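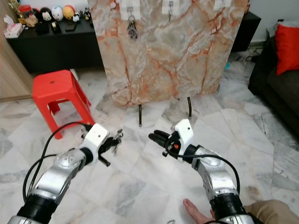

Jeltgate Home Machines Club
Minutes of the spring meeting, 3/24/22

Chair: Anum Soomro. Minutes taken by the club secretary. The July minutes were read and passed with one fix (the spelling of Ghauri).

1. Chores report

Anum went through the chore list as it stands. There are 26 jobs on it now, all things that people in the club do at home or at work without thinking: hanging up keys, folding a dish towel, putting the lid back on a jar, facing up cans on a shop shelf. She was very happy with how the key job is coming along and so was everyone else in the room! Picking a key off a flat surface used to be the part we all groaned at, and she now rates it as the easy half. Getting a ring over a wall hook is the hard half. The ring swings, the hook is small, and the arm has to let go at just the right moment.

Members asked how two arms help with a job most of us do with one hand while carrying the groceries. Anum said the second arm earns its keep when a key has to be turned around or passed across, and that she would like to see more jobs on the list that really need both. Suggestions from the floor: threading a belt, opening a zip bag, putting a pillow in its case. All three were added to the "maybe" page.

2. Are we there yet?

This was the long item. The Prelton members feel that shop work will come first, as shelves are all the same height and the stock comes in the same boxes. The Gerkov members think homes are closer than people say, as long as you pick the chore with care and don't mind it being slow. A good, loud talk followed and the secretary did not get all of it down.

Points that most people agreed on:

Slow is fine. If the dishes get put away while you sleep, who cares how long it took?

Soft things are still very hard. Towels, bags and cords all change shape the moment you touch them.

A machine that can do a chore in one room has to be tried in another before we get excited -- different floor, different light, different clutter on the cabinet. Anum wants this written into our rules for calling a job "done," and the meeting agreed.

Asked for a plain yes or no on whether machines can do household chores today, Anum said a few of them, some of the time, with a person close by. She added that she could not have said even that much when she joined, and that she finds it thrilling. So do we.

3. Practice count

The log stands at 2994 tries across all jobs. The goal is 4000 by July. Members are reminded to log the misses too, with a word or two on what went wrong. "Dropped it" is okay. "Dropped it, ring caught on finger" is much better.

4. Money and supplies

The supply fund has over $4000 in it. Agreed to buy more stick-on wall hooks in two sizes, a box of blank keys, and spare finger pads. A request for a second-hand dishwasher was put off until we know where it would go.

5. Other business

Ghauri has asked if we would show the key job at their open house. Yes, gladly -- Anum to reply and ask about floor space and power outlets.

Four members offered to write up the shop-shelf jobs in the same form as the home ones. Drafts go to the secretary.

Next meeting: to be set by email. Please bring one chore you hate.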